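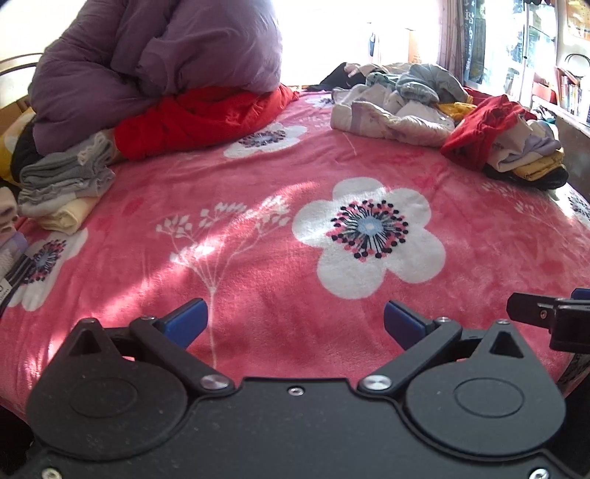

The aim of this project was to find out how much storage space a household can recover by changing the way bulky textiles are folded. The test items were comforters, knitwear and plush bedding, all of which hold a large amount of air. The work surface was a made bed, and the rose-pink plush spread with its large white flowers stayed on it during sorting, with the gray folded garments stacked to one side of the purple comforter. A bed is softer than a table and gives less exact folds, but most people sort their clothes on one, so the results should carry over to ordinary use.

The report was prepared by Idalina Cordeiro and Ritu Mathur for the second-year course in Home Textiles and Storage. Submitted Oct 12, 2021.

## 1. Background

The course reader gives two methods for storing knitwear. The flat method folds the sleeves behind the body and then folds the body in half from hem to collar. The long method folds the garment lengthwise into a narrow strip and then rolls or thirds it. The reader does not compare the two for volume. It also says little about comforters, which take up more space than anything else in a typical bedroom closet.

An earlier student project, done in June at the Daltness residence, measured shelf height only. Shelf height is easy to read, but it leaves out the footprint of the pile. We measured height, width and depth.

## 2. Materials

- Assorted knit garments, light and heavy gauge
- One comforter
- One plush bedspread, treated as a test item after the garments were finished
- Lutmont storage box, rigid sides, inside depth 60 cm
- Gokwood shelf unit, fixed shelves
- Tape measure and a flat board used to level the top of each pile

No vacuum bags were used. A side test with one was planned and dropped when the valve leaked.

## 3. Method

Each garment was shaken out, laid face down and smoothed by hand from the center outward. It was folded by the flat method, left to settle, and measured with the board resting on top. The same garment was then opened, shaken again and folded by the long method.

The first fold of the long method needs the most care. Both sides are brought in so that the knit lies in one narrow strip. If the sleeve is not turned back fully it sticks out at the side and forms a peak, which adds width to the finished roll. The hem also tends to curl when a flap is doubled over, most of all in fuzzy yarns. The beige sweater shows both faults, with the sleeve projecting to the left and a thick curled hem on the flap. Ribbed sections give a straighter edge and are a useful guide for the fold line.

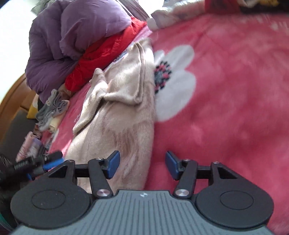 ## 4. Results

The smallest light-gauge sweater measured 4000 cubic cm when folded flat. The long method brought the same sweater down by 368 cubic cm. Heavy garments gained more. The largest single saving was 1362 cubic cm, on a heavy cardigan that would not lie level when folded flat.

The comforter did not respond well to either method. Folding in thirds and kneeling on the bundle reduced the height at once, but most of it came back before the board could be placed. We did not record a figure for it. The plush bedspread folded neatly but slid out of shape on the shelf. It held better in the Lutmont box, where the sides supported it.

## 5. Sources of error

1. Settling time was kept the same for all garments, although heavy knits need longer.
2. The bed surface sinks under a pile. We moved piles to the shelf for the final reading, and some opened slightly on the way.
3. The two of us fold with different tension. From the second session on, Cordeiro did all the folding and Mathur did all the measuring. First-session readings were thrown out.
4. Each garment was always folded flat first. Any creases left from that fold may have helped the second one.

## 6. Further work

The order of the two methods should be switched for half of the garments. The comforter needs a strap test, and the Kanaujia cotton straps in the textile lab are long enough for it. A repeat on a hard table would show how much of the uneven height comes from the mattress. The readings are in the lab binder under Cordeiro, along with the fold diagrams.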